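Section 7: Folding and Storing Towels

7.1 Scope of this section

This section sets out how bath towels, hand towels and face cloths are to be folded, placed in baskets and put away at Numham House and at the Bulwood annexe. It replaces the loose sheets formerly kept in the linen rooms. Staff who have worked from the earlier sheets should note that the long fold has changed (see 7.4) and that mixed baskets are no longer accepted (see 7.6).

Bed linen is dealt with in Section 8. Kitchen cloths, floor cloths and bath mats are not to be handled at the folding table at any time.

7.2 Before you begin

1. Wash and dry your hands. Hand cream should not be used immediately before folding.

2. Wipe the table top with a clean cloth and allow it to dry fully. Pay attention to the corners and to any opening in the surface, where lint gathers.

3. Check that the towels are dry all the way through. Feel along the hems and the woven border, as these parts are thicker than the rest and hold damp longest.

4. Place one basket on the table, to the left of the folding space. Staff who prefer to work in the other direction may place it on the right.

5. Set aside the marked crate for rejected items on the floor, well away from where you will be standing.

Note: A basket that has held soiled linen must not be brought to the table until it has been washed and dried. The two kinds of basket used in the building are of the same shape and can be mistaken for one another. Check the tag.

Caution: Do not fold towels straight from the dryer in large heaps. Heat is held in the middle of a heap for a long time. Spread the load on the airing rack and wait until every towel is cool to the touch.

7.3 Sorting and inspection

Sort the load by size first and by pattern second. Bath towels with a woven border are kept apart from plain ones, even where the size is the same, as the bordered towels are issued to the Msimang wing and the plain ones to the rest of the house.

Inspect each towel on both faces. Put it in the crate for rejected items if you find any of the following:

– a stain, however faint
– a pulled loop longer than a fingertip
– a hem that has come away at any point
– a hard or scratchy patch
– a smell of damp

Short pulled loops may be trimmed level with small scissors. They must not be tugged, as this draws out the loops on either side. A towel that has been trimmed may go back into use without being washed again, provided that the cut ends have been shaken off.

The Numham linen room holds 3,645 items at full stock. Rejected items are entered on the monthly return so that the figure can be kept up to date. The full count takes place in January.

7.4 Folding a bath towel

The standard bath towel measures 70 cm across. The method below is for this size.

1. Lay the towel flat with the better face down and one short end towards you.

2. Smooth it from the middle outwards with the flat of both hands. Do not stretch it.

3. Bring the left long edge over to the right long edge and line up the two hems. This is the long fold. The earlier practice of folding in thirds along the length has been withdrawn, as the result was too narrow for the shelves at Bulwood.

4. Bring the far short end down to meet the near short end. Line up the border, if there is one.

5. Fold in half once more in the same direction. Keep the border to the outside. If it has gone inside, open the last fold and turn the towel over.

6. Press down lightly with both palms to settle the layers. Heavy pressing flattens the pile and should be avoided.

7. Check the corners. If any layer shows beyond the one above it by more than a finger's width, open the last fold and lay it again.

Note: Thick towels tend to spring open at the final fold. Hold the folded edge in place with one hand for a moment while smoothing with the other. If the towel will still not lie closed, fold it a little more loosely.

7.5 Checking the finished fold 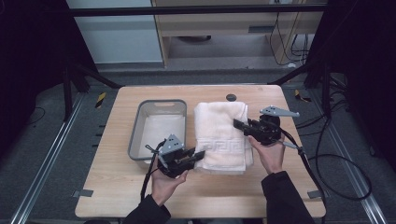
A finished towel should lie square on the table, with the layers level and the folded edges of even thickness. Look first at the near end. On bordered towels the band should run straight across it, and a regular design makes this easy to judge: where the border is a Greek key, as on the white towel beside the grey basket, the pattern should keep the same distance from the edge along its whole width. If it drifts to one side, the fault usually lies in the long fold, and the towel must be opened out fully and begun again from step 3.

Next, take hold of the towel at its left and right edges and draw the sides gently into line. Use both hands together. Pulling on one side alone shifts the upper layers and leaves the lower ones behind.

7.6 Filling the basket

1. Lift the towel from beneath, with one hand under each side. Do not pick it up by the top layer.

2. Lower it into the basket with the border facing the handle opening. It can then be recognised by the person who collects it.

3. Lay further towels on top in the same direction. Stop below the level of the handle openings so that the basket can be gripped properly.

4. Use one basket for one size and one pattern only. A part-filled basket should be sent as it is and not made up with other items.

5. Fill in the basket slip and tuck it down the side.

Caution: Towels are heavier together than they appear. If a basket cannot be lifted comfortably with both arms, take out the top layer before moving it. Keep the floor clear between the table and the trolley.

7.7 Shelving

Shelves in the Numham linen room are 300 mm apart. Leave a hand's width between the top of each pile and the shelf above, so that air can pass and the pile can be taken out without dragging.

Place newly folded towels at the bottom of the pile and issue from the top. Folded edges face the door. Face cloths are kept in the shallow trays supplied by Fillon and should be stood on edge, not stacked.

Towels left on the shelf for longer than a season should be shaken out and folded again along the same lines. They need washing only if they have picked up dust or a smell.

7.8 Common faults

Towel is wider at one end than the other. The hems were not lined up at the long fold. Open and repeat from step 3.

Border is hidden. The towel was laid with the wrong face down, or the final fold was made in the wrong direction. Open the last fold and turn over.

Pile leans forward on the shelf. The thicker folded edges have all been placed together at the back. Take the pile down and lay it again with the folded edges to the door.

Towel feels stiff after storage. Shake out and air for an hour. If there is no change, send it for washing without softener and note this on the slip.

Questions about this section should be put to the linen office. Requests for extra baskets or trays are made on the stores form in Section 12.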